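Dust mites and the weight of a duvet
3/26/24

A duvet is a simple object: a fabric shell, a filling, and lines of stitching that stop the filling from moving about. Most complaints about duvets come down to the third of these. When the stitching gives way the filling drifts to the edges, the middle goes thin, and the sleeper adds a blanket.

Warmth is given as a tog rating, which measures resistance to heat flow. It says little about weight. A down duvet and a polyester one can carry the same rating while one feels twice as heavy on the legs. Fill power, quoted only for down and feather, describes the volume that a fixed mass of filling takes up once it has been allowed to expand.

Narkside, a small maker that supplies guest houses, sells its standard double in two shells. The cheaper has a thread count of 200. The other, at 320, is woven tightly enough to hold fine down without a coating, and is noticeably stiffer until it has been washed a few times.

A tight weave also matters for mites. They feed on shed skin and do well in warm, damp bedding. The allergen is in their droppings, so killing the mites without washing the cover does only part of the job. Airing helps - moisture leaves the filling faster when the duvet is turned back from the mattress than when the bed is made at once. 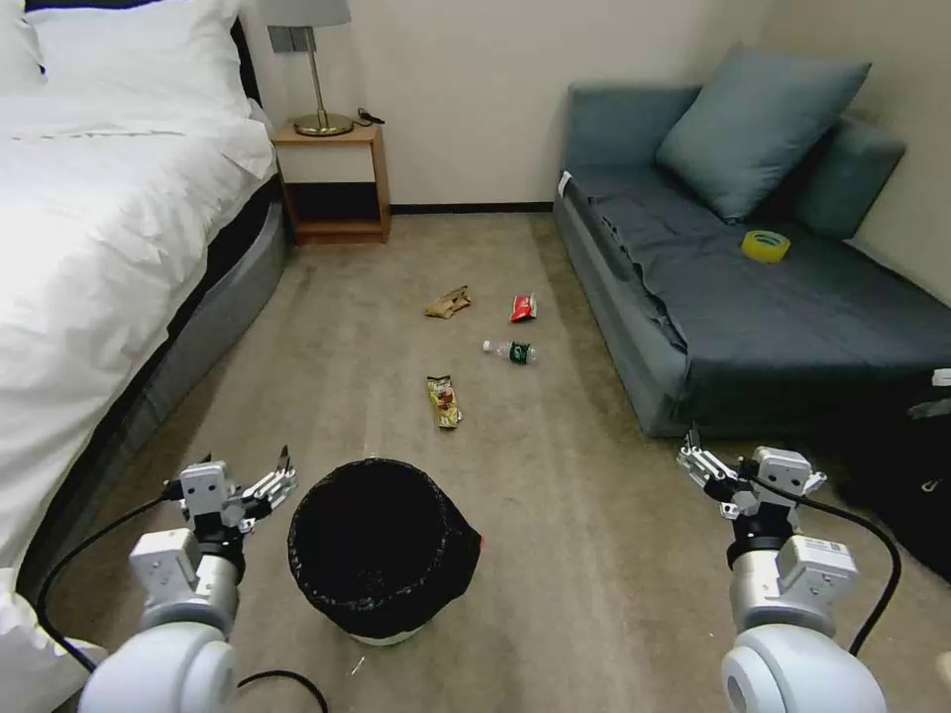

Washing and drying

Shell fabric will usually take a 60-degree wash. The filling sets the limit. Wool may felt, and down needs a mild detergent and a drum large enough for the duvet to turn freely. Jandero, which runs a contract laundry, dries down on low heat and stops the machine every 30 minutes so that clumps can be broken up by hand. The cycle is slow, and about half the cost of the service is drying time.

A duvet that feels dry on the outside may still be damp in the corners. Larkitz sells a cotton storage bag for this stage, with a mesh panel at each end. Plastic bags trap moisture and are best kept for carrying.

Two duvets buttoned together, sold by Yen as an all-season set, are easier to wash than one thick one. The drawback is the fastenings, which pull at the shell when the pair is shaken. Ties put less strain on the seam than press studs do, and a torn tie can be replaced with a length of cotton tape.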